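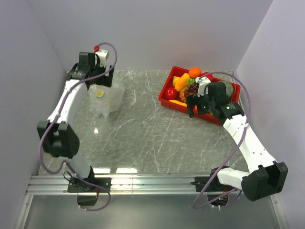 Home News Features Work & Machines Subscribe

FEATURES / AUTOMATION AT HOME

The Long Wait for a Robot That Puts the Groceries Away

Unpacking a bag of groceries takes most people a couple of minutes. They do it while talking on the phone. For a machine it is still one of the harder jobs in the house.

Trovine, a small firm in Esdale, has spent the past year on that job and a few like it. Its test list covers bagging fruit, folding dish towels, loading a rack and wiping a counter. Two arms share one tabletop, and each attempt is scored pass or fail. In February the team ran 281 attempts at moving produce between a basket and a plastic bag. Roughly 200 of them passed.

That is a better number than it would have been a few years ago. It is also far from good enough for a kitchen, where one failure in three or four means fruit on the floor.

The bag causes most of the trouble. An apple keeps its shape when a gripper closes on it. A thin bag does not. It folds, sticks to itself and changes shape every time it is touched, and light passes through it, so the software has a hard time telling where the near side ends and the far side begins. One arm has to hold the mouth open while the other drops something in. If the first arm pulls too hard, the bag slides. If it pulls too little, the mouth closes.

Grapes are the other complaint – they hang, they roll, and a bunch has no single good place to hold it.

Shop floors are further along, mainly in places where the work can be made to suit the machine. At the Lenz packing plant outside Brurnberg, arms fill rigid trays all day, and the trays always arrive facing the same way. Soft bags still go to a line of people at the far end of the building. The plant tried switching that line over and went back after 2 weeks.

Speed is the last problem. A good attempt at Trovine takes 30 seconds per item. A full week's shopping at that rate would use up a good part of the evening, and the frozen peas would not wait.

The firm plans to start on the towels again this spring.

Contact the editors | © Work & Machines. All rights reserved. | Back to top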